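November, price comparison notebook, 10.40

Picked up where Teodor left off with the Skalau feed. It now comes through in full, 289 product lines, but the prices still arrive with tax included on some and without it on others. There is a column that should say which is which and it is blank for most of the stationery. I have set those lines to "price not shown" until Skalau reply.

Matching is better than last week. The badge holders from Skalau and Jesard pair up on maker's code, and the leftovers are mostly multipacks, where one shop lists the pack and the other lists a single piece. Lindiwe wants a unit price next to the pack price. I agree, but the pack size sits inside the title and everyone writes it differently: "pk 10", "x10", "ten pack". Wrote a rule for the first two. The third can wait. 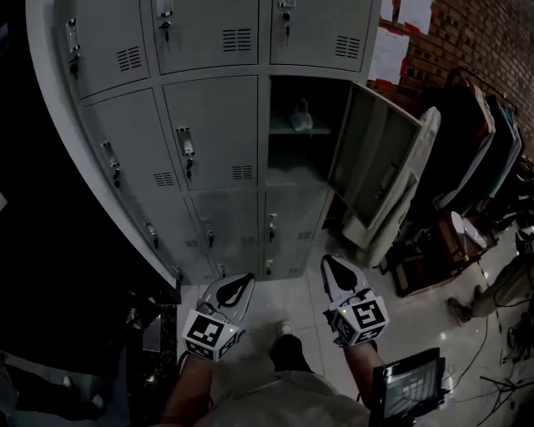 Foulkes changed their page layout overnight and we read the old price, the crossed-out one, as the current price. It was live until Rūta spotted it at breakfast. Pulled all Foulkes offers, fixed the reader, put them back just before ten. Checked by hand against the shop pages and they agree now. We should have a check that stops an update when too many prices go up at once - Diarmuid had one in the old version, will ask him where it went.

Delivery charges: still wrong for orders under the free delivery limit. Sorting by lowest total puts Jesard first when it should be second. Left as is for today, noted on the board.

Raised the wait between page requests to 2 seconds after Grerkberg began refusing us. No refusals in the last 300 requests. Slower, but the whole run still finishes before the morning update.

To do:
Ask Skalau about the tax column again.
Unit price for the "ten pack" type titles.
Laimutė to look over the wording under the price table, it still says prices are checked hourly and they are not.
Find Diarmuid's old check.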